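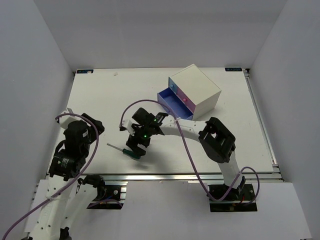 Two-arm cells and the people next to them

We took the second cell into regular use in June, and I have been meaning to write down how the work is divided now, mainly because the version in the project plan is no longer accurate.

The plan had the arms doing tool return. At the end of an order the operator leaves the hand tools on the board, one arm opens a drawer, the other picks up the tool, and the drawer is closed. A person does this without looking. For the cell it is a sequence of separate problems: find the knob, pull straight enough that the drawer doesn't bind, find the tool, grip it at a point where it won't rotate, lower it, let go. Screwdrivers are awkward. The handle is thick, the shaft is thin, and the balance point is seldom where the gripper would like to close.

Fotini Karamanlidis, who ran the tool store at Kouris for 16 years, now spends most of the early shift teaching positions. She moves an arm through the motion by hand, saves it, runs it at low speed, and corrects it. Her job title has not changed. Her pay grade did, after 9 weeks of letters, and I think it should have been settled before the first cell was bolted down.

Some things I had wrong.

I assumed that the saving would be in walking. We used to log trips to the store, and a busy line made 200 of them a week. The trips did fall, but people used them to ask each other things. Charalambos Karagiannis on the Komby line told me he used to find out about a late delivery at the store counter, and now he finds out when the parts are missing. We have put the delivery list on a screen by the line. It covers part of the gap.

I also assumed that the night shift would be the main user, with nobody at the counter after ten. They switched it off for most of the summer. When an arm stops halfway through a pull, the fault code tells you which joint complained and very little else, and Grigoris Lambrakis was the only one on nights with clearance to reset it. Four people have clearance now. The training takes 90 minutes and should have been in the budget from the start.

Cable routing is a continuing nuisance. A loop with enough slack for the full reach of the wrist is also long enough to catch on an open drawer. We shortened the loops once, lost part of the reach, and lengthened them again. Suha Mahasneh has since rewritten the approach so that the forearm comes in from the side, which costs a little time per cycle and has reduced the snags to a level we can live with.

As for headcount, the question I get asked most: one post in the store was not refilled when its holder retired. Nobody was dismissed. The people at our Wesadau site have read the first of those sentences with more attention than the second, and I can't say they are wrong to.

Next on the list is a proper tray insert, so that a tool put down slightly out of line slides into position. Gerasimos Andreadis has drawn one and we are waiting for the printed samples. I will add the drawing once he is happy with the wall angle.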